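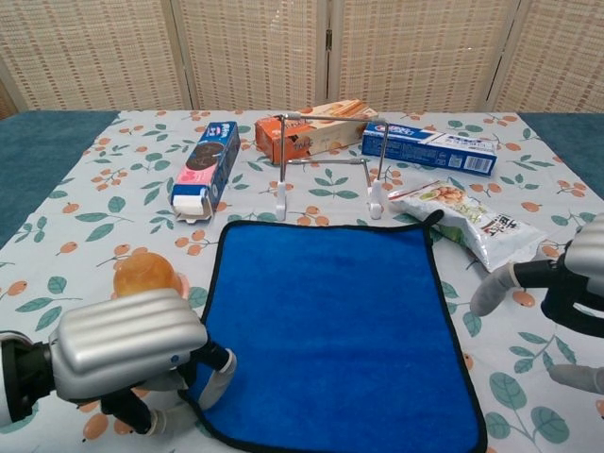
Leonie Schmieder
Workshop assistant, packing and display, Skillov

February 18, 2021

Continued with the snack table for the Druvport reading room. Eilif Nyberg wants one arrangement which people can understand without a sign, and which one person can put back in order in the evening. I write down what I know until now, so he can go on with it when I am away.

Cloth first. I took the white one with the green leaves and the small orange fruits. The plain gray one from Fukden has a fold in the middle that does not come out with ironing, I tried it 2 times. The leaf cloth is a little too narrow for this table, so the teal shows on the left and on the right. Eilif says this looks unfinished. I think it is fine and I leave it for now. If we want to cover everything we need 20 cm more on each side, and then it is a new cloth.

The woven folding screen stays behind the table. I like it very much there, the beige is quiet and the boxes are loud enough alone. Please do not lean anything on the woven part. The one in the corridor already got a dent from a broom.

The blue towel is in the front, in the middle. Idea: the towel is the place for the thing that is being folded, opened or wrapped, and the snacks stay outside of it. It is microfiber, with the thin black stitching at the border, so it does not leave lint on the table. I have it flat but not straight. Each time I pull it straight, the cloth below moves also and makes a wave. Maybe a few stitches or a strip of non-slip mat under it. To try.

The wire rack. We discussed this one the longest. It is light and has white plastic feet at the front, so I am not worried for the cloth. I put it far back in the center. My plan was to have the boxes leaning on it like books, but thin wire is not a good support for a light box, it turns away. At the moment the orange and cream box lies on its side there, partly behind and under the top rod, with the reddish-orange end to the front. From the chair I can recognize it by the end panel only, and this is good enough for me. Eilif wants the long side to be seen. Then it would have to come out from the rack.

Cookies: the tall blue box, left of the rack, at an angle. The pink part with the dark sandwich cookies is what the eye finds first, I noticed this also with my own eye when I came back from the coffee. I would keep it on the left always. When it stood on the right last week it made that side too heavy, together with the long box.

Long white and blue box, to the right of the rack. It lies across and goes a little over the right front leg. I know this is not neat. I measured the free space and without the overlap it comes too close to the bag. Either the rack moves 2 cm back or we accept it. Question for Eilif: can the rack go further back, or does he need the space there for the screen?

The bag with the crispy snack is to the right of the towel, diagonal. Bags are difficult. Standing they fall, and lying straight they look like somebody forgot them. Diagonal is better, I can not explain why. The clear plastic is slippery, so when the table gets a push the bag will be the first to travel. I had one on the floor in July in the old room and the content was only crumbs after that. Keep the label up, the picture on it helps everybody who does not read Chinese.

Evening order, as I would do it: bag first, then the long box, then cookies, then the orange one, the rack last. Towel folded in four and put on top of the rack. I did it with the clock and needed 40 seconds, the way back 17 seconds longer because I corrected the angle of the cookies.

Open points:
– cloth wider or not, Eilif decides
– non-slip strip, ask Schwerdtfeger if they still have the thin one on the roll
– a lid box for opened bags, we have only a tin and it smells of tea
– rack back or forward

I did not try a second layer of boxes. I think it becomes a shop then, and Eilif thinks the same – we agree on this one at least. The tape marks under the cloth are still from the first arrangement, please do not follow them. I will take them off when the position of the rack is fixed.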